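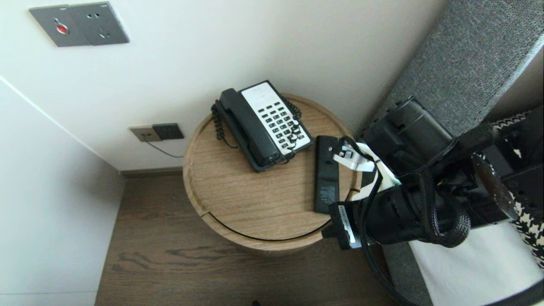
4.2 Torsional stiffness of the rebuilt chassis

Claims about stiffness in home-built sports racers tend to be generous. The Wusenar replica was sold to its present owner with a note saying that the added centre cross-member had doubled the torsional stiffness of the tub. We found no test sheet behind this, and Palacios, who welded the member in, does not remember one being made.

We therefore twisted the bare chassis ourselves, with the rear bulkhead bolted to the surface plate and a beam across the front suspension pick-ups. Dial gauges were set along both sill rails. The load was added in steps up to 200 kg at one end of the beam, then taken off in the same steps. Each run was done twice, once with the centre member bolted up and once with its bolts out.

The gain was 30 per cent. This is useful, but it is a long way from double, and part of it may belong to the fixture. Alvarado (personal communication) has pointed out that the rear bulkhead on these cars flexes at its lower corners, and our clamps will have held those corners more firmly than the engine mounts do on the road. We did not correct for this.

The Girkitz method, which works out stiffness from tube sizes alone, gave a higher figure in both states. It treats every joint as rigid. Anyone who has looked closely at a bolted joint in thin-walled tube will doubt that, and we see no reason to prefer its answer to the gauges.

Nor can we say whether the driver would notice. Espinoza reports that the car "turns in better" since the work, but the dampers and front tyres were changed in the same winter. Lap times from December are of no help, as the track was damp for most of the session.

Figure 3. Telephone on the side table.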